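講義ノート 第6回 実演データの収集(倉庫作業編)
2021年8月2日
文:ロクサナ・ビジャヌエバ
シェア 2 コメント 2

前回は学習モデルの側から、必要なデータの形式を見た。今回は集める側の作業を扱う。題材は Parnura 倉庫で行った一人称視点の収録で、作業者の頭の高さにカメラを置き、手元と周囲を同時に記録している。

1. 収録の単位

一つの作業の始めから終わりまでを「エピソード」と呼ぶ。開始は作業者が課題カードを読み終えた時点、終了は手が対象物から離れた時点とする。途中で物を落とした場合も録画は止めない。落として拾い直す動きは、復帰動作の例として別のラベルを付けて残す。

6月の収録では 2662 エピソードを集めた。このうち 538 エピソードは検査で除外した。除外の理由で多かったのは、手が長く画面の外に出ているもの、開始と終了の境目が決められないもの、カードの指示と実際の動作が食い違うものである。除外分も削除はせず、理由コードを付けて別の場所に保管する。演習ではこの除外分も使う。

2. 課題カード

作業者に渡す指示は口頭で補わない。口頭の説明は担当者ごとに言い方が変わり、それが動作の違いとして記録に出る。カードには分野、題名、手順、注意事項を載せ、ラミネート加工する。分野は上部の帯に書く。倉庫・物流の課題なら WAREHOUSE / LOGISTICS となる。

カードは収録中に一度、カメラに写る位置に出す。後で映像とカードを照合するときの手がかりになる。本文の細かい字は映像では読めないことが多いので、照合には帯の番号を使う。番号が読めないエピソードは、収録簿の時刻から特定する。 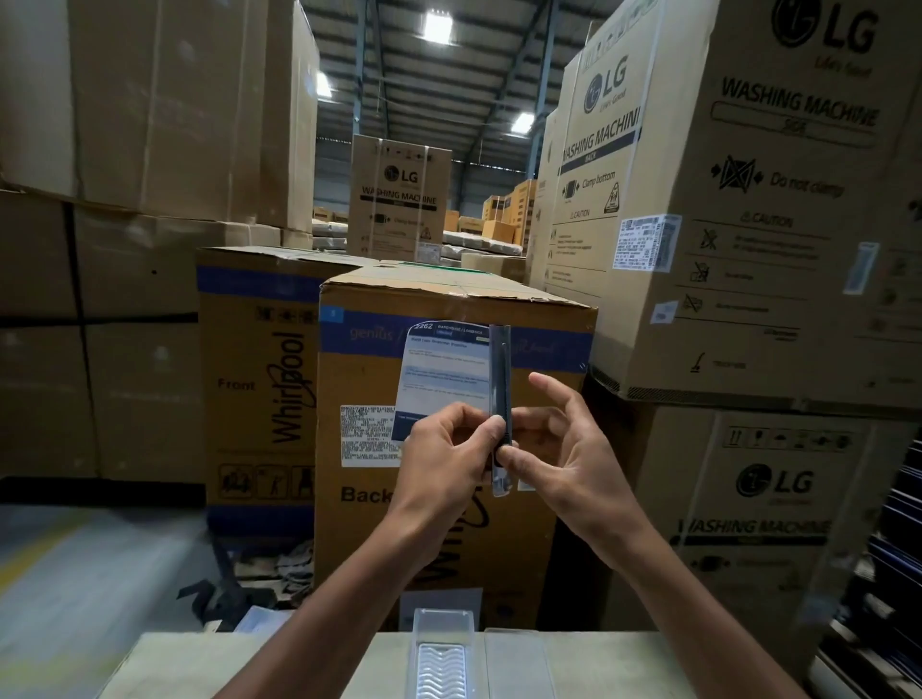

3. 背景の扱い

倉庫での収録では、背景に大型家電の箱が多く入る。箱にはロゴ、取り扱い記号、注意書きが印刷されており、同じ製品の箱が並ぶことも珍しくない。モデルが手元の物体ではなく背景の箱を手がかりに課題を覚えてしまうと、場所が変わったときに動作が崩れる。

対策として、同じ課題を少なくとも 2 か所で収録する。箱を片付けて背景を単純にする方法は採らない。導入先の倉庫も物が多く、単純な背景で集めた例だけでは足りないことが Sarndale での試験で分かっている。照明も同様で、天井灯が直接入る向きと入らない向きの両方を含める。

4. 手の記録

両手を使う作業では、左右の役割を分けて注釈を付ける。使うラベルは「保持」「操作」「接近」「待機」の四種類である。細長い道具を両手で扱う場面では、片手がつまみ、もう一方の指が軽く触れているだけということがある。触れている指を「保持」とするかどうかは注釈者の間で意見が割れやすい。本講義では、その手を離すと物が動くと判断できる場合に限って「保持」とし、それ以外は「操作」とする。判断に迷ったら前後の映像を確認し、静止画だけで決めない。

透明な袋や容器は輪郭が取りにくい。自動追跡の結果をそのまま使わず、手作業で確認する。反射で輪郭が途切れている箇所は推測で埋めず、「不明」とする。

5. 検査の手順

検査は二段階で行う。一次検査では映像の欠落、時刻のずれ、カード番号を確認する。二次検査ではラベルの境界を見る。二次検査は収録に立ち会っていない人が担当する。6月分の二次検査はエリエセル・サラサールが取りまとめ、1531 エピソードまで終わっている。残りは次回までに公開する予定である。

境界の修正が必要なときは、元の値を消さずに新しい行を追加する。修正者の略号も必ず入れる。

演習課題
(1) 配布フォルダ Undard から除外エピソードを五つ選び、理由コードが妥当か検討する。
(2) 同じエピソードに二人で別々に手のラベルを付け、境界がずれた箇所を表にまとめる。
(3) 背景の変化を増やす収録計画を一ページで書く。機材の追加はできないものとする。

提出は次回の講義開始まで。ファイル名は学籍番号と課題番号にする。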